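Filed under: Bench notes / Data collection

2019-08-24

Carried on with the memory module task on the Osa cell. Target for the set is 178 good episodes and we stood at 58 when I switched on. Jeferson Lopes drove for the first half, I did labels and resets, then we swapped.

Same tower as before, on its side with the top open. Changed the start pose so the arm comes in higher. The old one gave us too many near-identical approaches and the Hegyi model was copying the path and ignoring the slot.

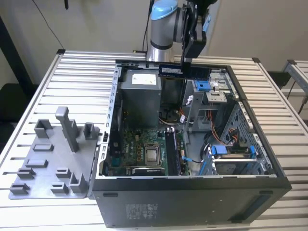
Second module in the gripper over the case, first one already in its slot. Holder plate to the left.

Added 33 episodes, all with the new start pose. Threw out four more: two where the operator paused too long, one dropped grasp, one with the wrist log missing. Kept the slow ones with a correction in them and tagged them "recover". Jeferson thinks we should collect those on purpose. I agree, but want the plain set finished first.

Logger stopped at frame 2367 in one run and didn't say so. Check file lengths before upload.

To do:
- move the tower a little between runs, it has sat in one spot too long
- ask Taseo about the clock drift
- copy everything to the Trerkasetti drive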